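4 min read
3 comments · 5 shares

Workshop notebook, Istatbridge bench room
2024-03-13

Picking up where I left off with the small-parts storage. I know a set of little cardboard drawers is a modest thing to spend an afternoon on, but I have been losing screws and cable ties in this room for far too long, and Haf Nicholas has been very patient with me borrowing hers. So today was drawers, and I enjoyed it more than I expected to!

The plan came from the Havdale shelf project, where we had a wall of open bins and everything in them got dusty by August. Closed drawers with windows seemed like a kinder idea - you keep the dust out and you can still get some notion of what is in there without pulling everything open. Oner is the name on the parts label for this set, mostly so I can find the notes again later.
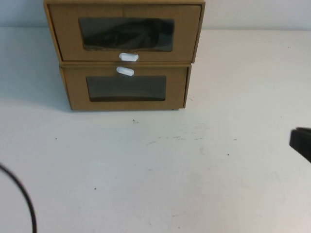
Windows are the part I keep going back and forth on. I like the rounded corners a great deal (they make plain brown cardboard look cared for), and the dark film hides clutter nicely, but it may hide a bit too much. With the unit against the wall I can tell there is something dark in the top drawer and I could not tell you what it is from looking, and the lower window just reads as gray. Fine for a tidy room, less fine when you want the right thing in a hurry. Clear film next time, or a paper label under each handle. Elba Villalba votes for labels, and she is usually right about this sort of thing. The cut along the bottom of the upper window is also a little ragged, so a fresh blade before the next one, and lighter passes.

The handles I have no complaints about at all. White ovals, one to each drawer, and they stick out far enough that cold fingers can find them. I had wanted something in brass from the Kılıçarslan catalog, but when I held the page next to the cardboard it looked far too grand, like a doorknob on a shoebox. White is right. I would buy the same again.

Weights, for whoever takes this over: I put 625 g of mixed fasteners in the top drawer on the kitchen scale, slid it in and out until I got bored, and the bottom panel bowed a touch in the middle. With 154 g it ran smoothly and I would happily leave it like that for years. So light things up top, please, and the heavy screws can stay in their tin where they have always lived. If somebody wants to try a second layer of cardboard glued crosswise under the drawer floor, I think that would help a lot, and I would love to hear how it goes. The offcuts for it are in the bag marked 2037 on the low shelf.

I also gave some thought to where the unit ought to live. Back against the wall is good, since it leaves the front of the table free for work, and having the handles face forward means I can reach them sitting down. The tabletop itself could do with a wipe, there are a few little specks and smudges on the white that I keep mistaking for dropped parts - I tried to pick one up this afternoon and felt very silly.
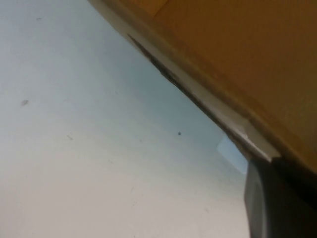
Still to do

- Swap one window for clear film and leave the other dark, then live with both for a while before deciding.
- Wipe the table down properly, with the soft cloth and not the scratchy one.
- Cut 5 labels and let Elba choose the lettering, she has a much nicer hand than mine.
- Ask Haf whether she wants a set for her end of the bench. I owe her several cable ties in any case.
- Write down the glue brand before the bottle runs out and goes in the trash.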